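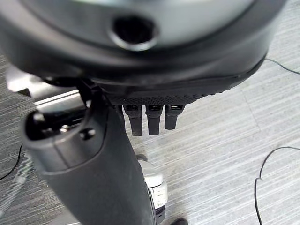

Themis Ververidis asked at the last review whether the wrist view adds anything the head view does not already give the model. It was the main open question from the previous period, and it is answered under item 2.

Progress report to Rarnix, household handling work
Site: Stinton
Report date: 22/07/2025

1. Collection
The target for the period was 400 accepted examples of dishwasher and sink tasks. We recorded 1430 attempts in total and the target has been met. Attempts were rejected for dropped frames, a late start marker, or a hand pose that drifted from the operator's command. Rejected attempts are kept and labelled, as the Deligiannis group wants them for failure detection.

2. Wrist and head views
The model was trained twice on the same 300 examples, once with the wrist view and once without. Without it, the fingers closed early on thin plates. The wrist view stays in. It raises storage costs, and the revised budget line covers this.

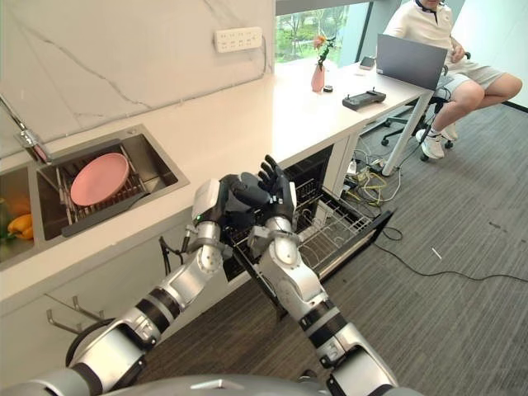 Could the drawer tasks be split into reach, grasp and place before labelling, so a poor placement does not cost us a good grasp? Sosina Gashaw put this to us in her comments on the draft. We agree. The labelling tool from Plernitz supports it, and old recordings can be relabelled without new sessions.

3. Problems
Clock offset between the two arms reached 30 milliseconds on long sessions. A sync check now runs before each batch. Colour balance near the window also changes through the day, and we have left this uncorrected so that the model learns from it.

4. Next period
Relabelling by stage comes first, followed by mixed loads of plates and cups. A held-out test set will be delivered in December. No change to staffing is requested.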